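**Tabletop sorting sim: planner rejects grasps near the tray wall**

**feltwick** wrote:

Posting in Planning & Control as the Perception board sent me on. Sim setup: two-armed robot on a table, a tray divided into strips, small coloured pieces lying either side of it. The task is to pick up each piece and put it in the strip the task file names. Motion planner is Ursu, stock sampling settings, physics is Skaltach, camera feed is rendered in the same process.

Free-space moves are fine. Picks well out on the table are fine. Anything close to the tray wall fails at the pre-grasp stage with "goal state in collision", even when the gripper fingers would clear the wall by eye. The log gives the tray and the right finger link as the colliding pair every time.

What I have tried:

- Rebuilt the collision meshes from the visual ones. No change.
- Turned off self-collision between the two arms. No change, and I have turned it back on.
- Raised the planning time from 2 seconds to 200. Same failure, much slower.

I can post the scene render if it helps.

---

**bracken_loop** wrote:

Raising the planning time does nothing for a goal that is already invalid. The goal check runs before the search starts. If it took 200 seconds to tell you that, your wrapper is resampling goals from the same bad set until the clock runs out.

What is the tray's collision shape? One convex hull around the whole tray, or separate boxes for rim and dividers?

---

**feltwick** wrote:

Point taken on the wrapper. It does resample. I will make it stop after the first full pass.

The tray is imported as one mesh and Ursu takes the hull. I had assumed this did not matter for picks, as the pieces are outside the tray. It obviously matters for placing, because a hull closes the top over and every strip becomes solid. I get round that at the moment by removing the tray from the allowed-collision check during the place phase.

The scene was loaded from the Lernik room file with nothing edited except the piece positions.

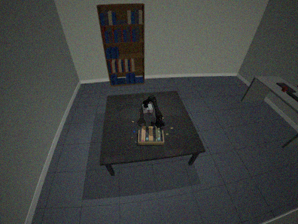 The room furniture is all static and has its own collision group, so I do not think it comes into this. I have planned with that group disabled and the failures are identical. Only the tray, the tabletop and the pieces are in the active group during a pick.

---

**m_ostler** wrote:

Two separate faults, I think.

First, the hull. Split the tray into a base, four walls and the dividers. All boxes. It is dull work but you only do it once, and you can then drop the place-phase hack, which is going to hurt you later. With the tray out of the check, the planner is free to drag a finger through a divider on the way in.

Second, check the padding. Ursu adds link padding to the robot and object padding to the world, and the two add together. If both are left at default, your fingers are a good deal fatter than you think. On a large arm in a large cell that hardly shows. With pieces this small next to a wall it will rule out most of your grasps.

---

**bracken_loop** wrote:

Agree on the hull. Disagree that padding should be touched. Padding is there to cover tracking error, and taking it off so the planner says yes is how people end up with contact forces they cannot explain. Change the grasp set first. If every candidate grasp is top-down with the fingers opening across the wall, turn them through 90 degrees so they open along it.

---

**m_ostler** wrote:

In simulation, with ideal joint tracking, there is no tracking error to cover. I did not say zero. I said check it. Setting it per link, small on the fingers and default everywhere else, is normal practice.

Turning the grasps is a good idea too, but it will not help with a long thin piece lying parallel to the wall.

---

**bracken_loop** wrote:

Skaltach does not give you ideal tracking unless you drive the joints by position directly. With the torque interface there is lag, and it is worst at the wrist. So it depends which interface is in use, and we have not been told.

---

**feltwick** wrote:

Torque interface, with the default gains. I have not measured the lag.

---

**quillon** wrote:

Coming in from the perception side. Before changing anything in the planner, confirm where the tray pose comes from. If it is read from the simulator state, ignore me. If it comes from the pose estimator on the rendered feed, then a grainy, dim render like the one you posted can shift the fit sideways. I had this on the Zalcombe bench: noise in the depth channel, rim edge fitted too wide, every grasp on one side rejected and every grasp on the other side accepted.

A quick test is to feed the true pose straight in and run the same 100 goals again.

---

**feltwick** wrote:

It comes from the estimator. I had the samples per pixel turned down to keep the frame rate up.

Ran the 100 goals with the true pose. The failures on the left of the tray went away. The ones on the right remain, with the same finger link reported.

---

**quillon** wrote:

Then the estimator is part of it and the rest is geometry. Turn the samples up, or run a denoiser before the fit. Do not average frames if the arms are moving, as you will smear the rim.

---

**m_ostler** wrote:

If it is still only the right finger, look at the finger mesh as well as the tray. Export the collision geometry for both grippers and overlay them. I have seen one side mirrored with a negative scale, and the hull routine then returns something slightly larger than it should – it gives no warning either.

---

**feltwick** wrote:

Monday, September 30, 2019. Update after working through the list.

- Tray rebuilt from boxes. Place-phase hack removed. Placing into the strips now plans with the tray in the check.
- Right finger link did have a negative scale on one axis. Replaced with a properly mirrored mesh.
- Padding left at default on all links for now. I want to log wrist lag on the torque interface before I change it.
- Wrapper gives up after one pass over the goal set.

With the true pose, the only goals still rejected are pieces lying parallel to the wall and nearly touching it. With the estimated pose I still lose a few more, and those change from run to run.

---

**bracken_loop** wrote:

For the parallel ones, add a push primitive. Slide the piece away from the wall with a closed gripper, look again, then grasp. No amount of padding adjustment will make room for a finger where there is none.

Post the lag figures when you have them. I would still leave the padding alone.

---

**m_ostler** wrote:

Push primitive, yes. On padding we will have to differ until the log is up. Please record it with the arm both loaded and unloaded, and say which gains you used.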